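Handout 4: Care of the handheld gripper, parallel linkage type
Course section: Maintenance of small end effectors
Prepared by Ermanno Ferri. Lab questions to Zodwa Botha, Molefe building.

4.1 Scope

These notes cover the Erkari handheld gripper used in the lab sessions at Nemville. They deal with the fingers, the pads, the linkage pins and the camera mount. The trigger and its return spring are in Handout 5. Read the section on pads before the August session, as each pair of students will change one set.

4.2 Pads

The pads are the only parts of the finger that should touch the work. They wear first at the tip, and wear there shows up as dropped thin items long before it shows on larger ones. Check both pads together. If one is replaced, replace the other from the same bag, so that the two faces match in height and stiffness.

To change a pad:
Open the fingers fully and lock the trigger.
Peel the old pad from the tip end toward the pivot.
Clean the backing with alcohol and a lint-free cloth. Let it dry.
Press the new pad on from the pivot end. Hold for 20 seconds.
Close the fingers slowly and look along the gap from the side.

The tips should meet before the rest of the face. If the faces meet at the pivot end first, the backing is bent or the pad is seated too far back.

4.3 Thin and flexible work

Cord, chain and small cast ornaments are the hardest items in the course set. Work on a soft surface adds a second problem, in that the cloth rises between the pads and gets pinched along with the item.

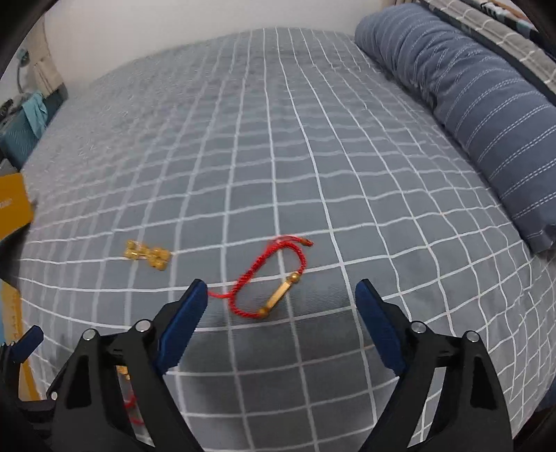 Approach with the fingers open and the tips level. Lower until the tips just press into the cloth, then lift by 2 mm before closing. On braided cord, close across the thickest part. Rigid metal sections tend to turn in the grip when they are held near one end. Loose ends of cord should be kept clear of the linkage, where they can be drawn in between the inner and outer bars.

4.4 Pins and links

Each pivot gets one drop of light oil after 500 cycles. Wipe off the excess, as oil on a pad means a new pad. Side play is checked with the fingers half open. Push each tip sideways with one finger and compare left with right. Play on one side only usually points to a worn pin. Equal play on both sides is more often a loose carrier screw (size 12 in the Clelden parts list).

Do not drive a pin out with the finger still on the carrier. The carrier lug cracks, and it is not sold separately.

4.5 Camera mount

After any work on the fingers, confirm that both pads are still in view with the gripper open and closed. Tighten the mount screws evenly, then record a short test clip and enter its number on sheet 13.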